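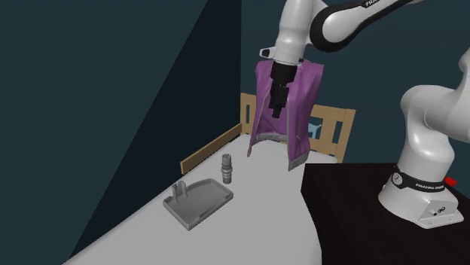
According to Sutrisno Tambunan, the cover reveal is the only holiday in publishing that can be celebrated twice for the same book, and sometimes is, when the first cover turns out to have the heroine's name spelled wrong on the back.

A cover reveal is a promotional event in which the front cover of a forthcoming novel is shown to readers on an agreed day, usually well before the novel can be bought and occasionally before it has been finished. It is most common in romance, and within romance it is most common among authors who publish their own work. Literary fiction also has covers but tends to let people find them.

Format

The usual reveal is carried by a group of book blogs, which sign up in advance and receive a packet containing the cover, the blurb, a short excerpt, an author biography and a set of links. Participants promise to post nothing before the stated hour. The hour is given in Eastern time, and bloggers in other parts of the world convert it with varying success. Posts are supposed to be written in the blogger's own words, though a reader who follows several blogs will meet the same three exclamation points in the same places.

A giveaway is normally attached. The prize is a gift card, a signed paperback or, in leaner cases, a digital copy of the previous book in the series. Entrants earn extra chances by following the author on services they had not planned to join.

History

Early reveals were informal. An author posted the picture, friends said it was gorgeous, and everyone went back to work. As self-published romance grew, small tour companies began to organize the posts for a fee. One of these, Koltley, charged $40 for a single day and promised 200 blogs, a figure that included blogs whose last entry was an apology for not posting more often. Its rival Zidix offered a two-day package, the second day being a reminder of the first.

The partial reveal followed. In this variant the cover is released in strips, or with a gray box over the model's face, so that one picture can supply a week of posts. The Sistcombe series, a run of small-town romances about a family of veterinarians, is often mentioned by readers as the high point of the method. Its second volume was shown in pieces through most of November, starting with an elbow. Guesses about the elbow filled more comment space than the book's reviews later did.

Conventions

Comments under a reveal are enthusiastic by custom. "Need this now" is standard, as are references to fanning oneself. Criticism of the cover is considered poor manners until publication day, after which it is considered a review. The model may be recognized from earlier books by other authors, where he was a duke, a hockey player or a firefighter, and regular readers greet him fondly.

Blurbs released with the cover are provisional. Titles are less so, although the novel announced as Wibisono was retitled after its reveal, leaving a number of bookmarks in circulation for a book that does not exist. They are now mildly collectible.

Effect on sales

There is little agreement on whether reveals sell books. Authors who have held a successful one credit the reveal, and authors who have held an unsuccessful one credit the algorithm. Preorder links are included where available, but many reveals take place before there is anything to order, and readers are asked to add the title to a wish list, where it joins the others.

See also

Blog tour
Release blitz
Street team
Cliffhanger (complaints about)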